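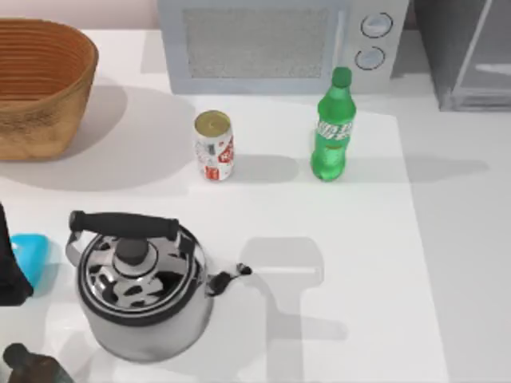 Simulated kitchen counter, kettle task set.

To: Household Automation list
Re: Readiness for kitchen chores

Dear colleagues,

Thank you for the comments received in November. I reply to the following point from the Rotville group:

> Our view is that clearing a counter is a solved problem.
> The Jendo runs finished 218 tasks without help, and we
> see no reason to delay a trial in real homes.

The Vastetel office does not share this view. The 218 tasks were drawn from 2,090 attempts, all of them in simulation. Moving a soda can or an upright bottle went well. The kettle did not. Of 74 attempts to lift it by the handle and set it down near the microwave, 29 were completed. A rendered kettle also holds no water, and a household will expect it to be carried full.

We therefore ask that the home trial be limited to light, closed items until the kettle results improve. Members who hold figures from physical kitchens are requested to send them to the list before the next call at 10 a.m.

Respectfully,
Orathai Petchrat
Vastetel, Home Tasks Section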